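Setting up the bean-spooning cell after a finger change

I look after the small arm that does our scooping bench, and the job I get asked about most is what to do once you've swapped the gripper fingers. Mawar Nasution did it on her own for the first time last Tuesday and rang me 3 times, so I'm finally writing it all down.

Everything below assumes the new fingers are already bolted on and the wrist camera is plugged back in.
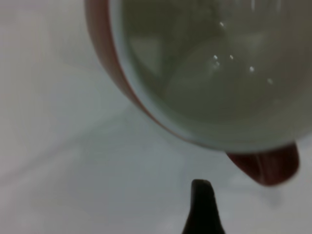
Wrist camera first, then two from the bench camera.
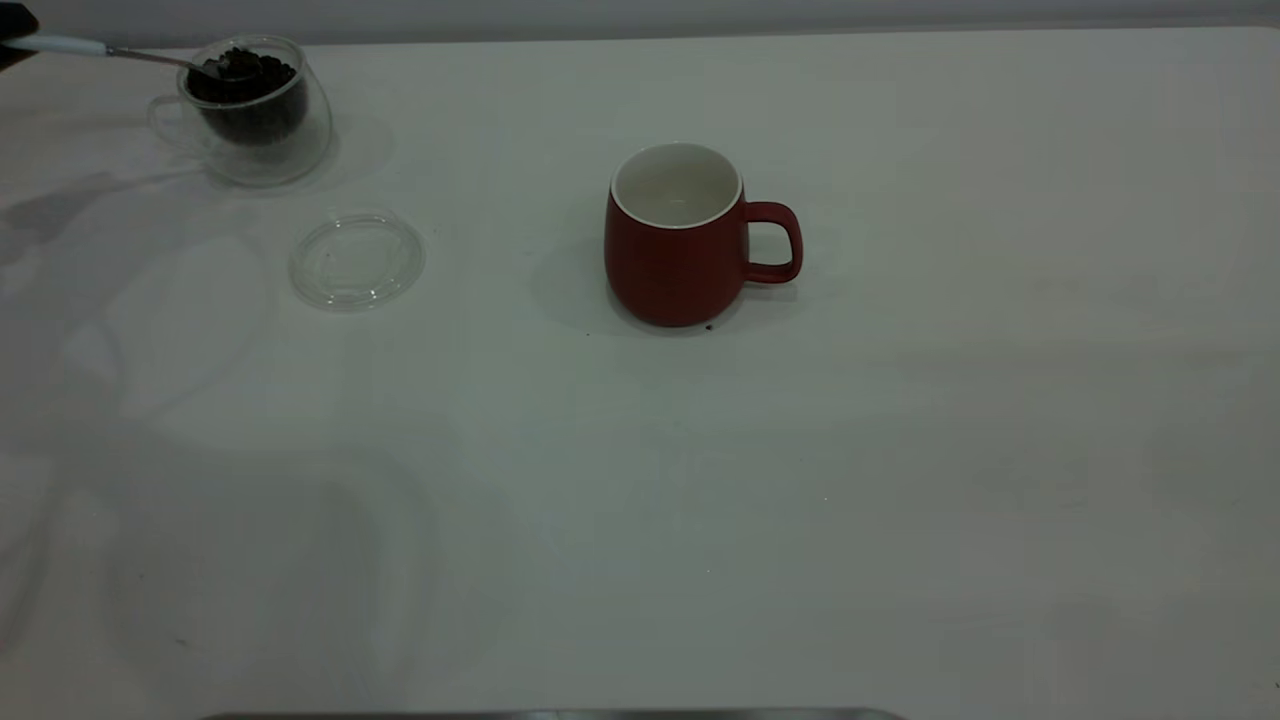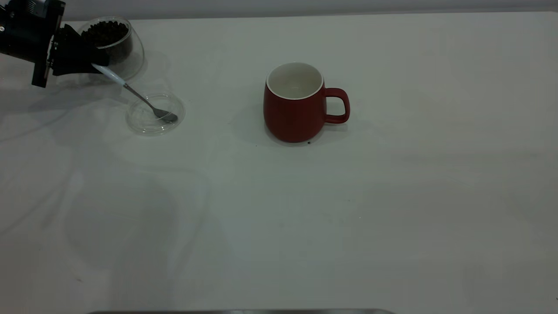 Start with the arm parked and the speed turned right down. I use 15 per cent for the whole of this, and yes it's dull, but I once drove a spoon into the table at full speed and I still get reminded of it (hello Teguh).

Wipe the table. Coffee dust is slippery stuff and it creeps into the finger joints, so while you've got the cloth out do the fingers as well, inside faces included. Don't use anything oily! A dry lint-free cloth is fine.

Next, the grip. Open the fingers, hold the spoon handle between them by hand and close slowly until they just touch. Look at it from the side. Both fingers should lie flat along the handle; if one is only touching at its tip, back off the two screws on that side, let it settle and nip them up again. Then set the closing force. Ours lives at 5 on the Daradine controller, which has its own scale, so go by feel if yours is different. Give the spoon a proper waggle. If it pivots, go up a notch and waggle again.

Now teach the points again. I know, you only changed the fingers, but the Sasaki set are a touch longer than the old ones and every saved height will be off. I do them in this order:

1. Above the beans
2. In the beans
3. Clear of the rim
4. Above the mug
5. Tipped over the mug

Point 3 is the one people rush. The spoon has to come up steeply before it goes sideways or the shaft catches the glass -- leave yourself more room than looks sensible. For point 4, keep the mug's handle facing away from the arm and put the mug back in the same spot every time.

Check the wrist camera before you let it run. It's forgiving of a bit of blur up close, but if the finger tip has moved in the view since the last calibration you'll need to redo the offset. Aisyah's notes for that are in the Drorkico folder.

Then run it slowly with no beans, and after that with beans. Once it behaves, bring the speed up in steps and let it do roughly 400 cycles before you check the finger screws again. Mine had loosened a little on the left side, so I put a paint mark across each head now.

Spare screws are in the Lako tin, second drawer down.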